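The Gap Between the Fingers

8 min read

Search articles, topics, authors Search

879 shares

The first time the fault showed up at Ullavine, it looked like shyness. One arm reached for the other to pass something across, and both of them stopped. Motors humming, fingers a little apart, for eight seconds. Then the left arm opened its gripper and the thing it was carrying fell on the floor of the cell.

I love this stuff. I've been writing about robots long enough to have seen plenty of them do clever things, and I'd still rather watch one get something wrong, provided the people around it are curious. At Ullavine they are very curious. The workshop builds small two-arm cells for sorting and packing jobs, and its test program, Vutum, has one pair of arms hand things to each other all day long: boxes, bags, soft things, slippery things. The handoff is the hard part. Either arm can pick up a box alone. Getting both to agree on who has hold of it, in midair, is a far bigger ask!

By September the program had logged 3394 handoffs, and 688 of those had failed in one way or another. Most were ordinary fumbles. A corner slipped, a bag folded, a finger closed on air. You fix those by adjusting grip force and trying again. The freeze was different, and it took the crew a while to see it as its own kind of failure, for the logs called it a success. The receiving arm had reported contact, the giving arm had let go, and as far as the software could tell the job was finished.

Think about that from a safety point of view. A dropped box in a test cell is a small thud. The same fault in a cell where a person is reaching in to clear a jam means an arm that thinks its work is done and may be about to start the next move. The freeze itself wasn't dangerous, but a machine with the wrong idea of where it is can become dangerous pretty fast.

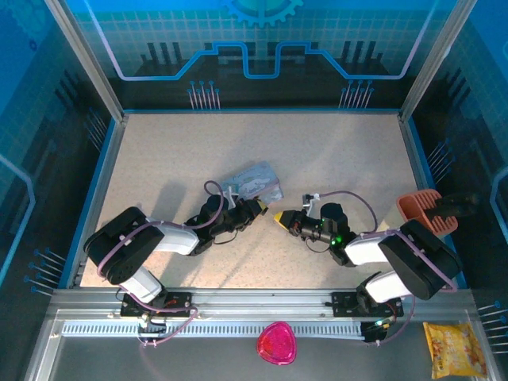
So they did what good test crews do and went hunting for a pattern. They replayed the handoffs one at a time, at quarter speed, and sorted them by hand. Lighting came first on the list of suspects, then the objects, then the time of day (there was a lovely theory about the building's heating, which lasted until lunch). None of it held up. The freeze happened with stiff things and soft things, early and late, and it happened more often the longer the arms had been running.

That last clue pointed at the wiring. On these arms a cable has to travel with every bend of the joints, and each handoff flexes it the same way in the same place. After enough hours, one wrist connector on the test pair had worked very slightly loose. You couldn't see it and you could barely feel it. At full reach, with the cable pulled to its limit, the signal from the wrist dropped out for a moment and came back.

A dropped signal ought to stop everything, and here comes the part I find fascinating. Egger, the small controller package Ullavine uses, was set up to ride through short gaps by holding on to the last good reading. It's a sensible feature. Without it the arms would halt at every flicker. But in a handoff the last good reading might be a brush of contact from a moment earlier, and the controller kept reporting that contact as if it were still there. The giving arm believed it and let go.

The repair came in two pieces. The cable got more slack at the wrist and a clip to take the strain off the connector, a fix that costs next to nothing. The software change took longer. Egger now marks a held reading as old, and neither arm is allowed to release on an old reading. If the signal doesn't come back fresh, both grippers stay closed and both arms stop where they are until a person resets them from outside the cell.

There's a price. The arms stop more than they used to, and on a Monday morning with a full list of tests that can get annoying. Still, the stops are loud now. A light comes on at the desk and the log says plainly that something is wrong, where before it said all was well.

The sister shop at Brallolham has taken the same change for its own cells, and is pulling on its connectors once a week. I asked to see the old freeze one more time before I left, and they played it back for me on a monitor: two arms, nose to nose, each waiting politely on the other. Then the drop. I made them run it twice.

14 comments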